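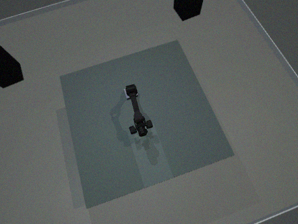 Sim grasp mismatch between Ciris and Sanemis grippers

torquelimit
Joint controller, same arm model, 500 grasp attempts per gripper, small white part on the mat. The Ciris fingers hold until the lift, then the part creeps along the pad. Sanemis doesn't creep but closes late. Physics at 1000 Hz, controller at 500. Anyone else getting this?

pad_wear
Creep under load is usually contact stiffness. What solver iterations are you running?

torquelimit
7. Raised it to 21 and the creep got smaller. Still there.

hexkey_m3
I'd look at the controller before the solver. The Langlois position loop overshoots on close and the fingers bounce. Log finger force and you'll see it.

pad_wear
Disagree. Bounce would show up on both grippers and he only has creep on one.

hexkey_m3
The Sanemis closes slower. Less bounce. Same loop.

torquelimit
Logged it. Ciris has a force spike at contact, then settles low. Sanemis has no spike. Halving the close speed on Ciris removes the spike but the part still moves a little on the lift.

pad_wear
So both. Check the pad friction in the Ciris file too, the one in the Cukirance pack ships with the default value.

torquelimit
It was the default. Changing it and rerunning tonight with the slower close.

hexkey_m3
Change one at a time or you won't know which did it.

torquelimit
Fine. Friction first, close speed back where it was.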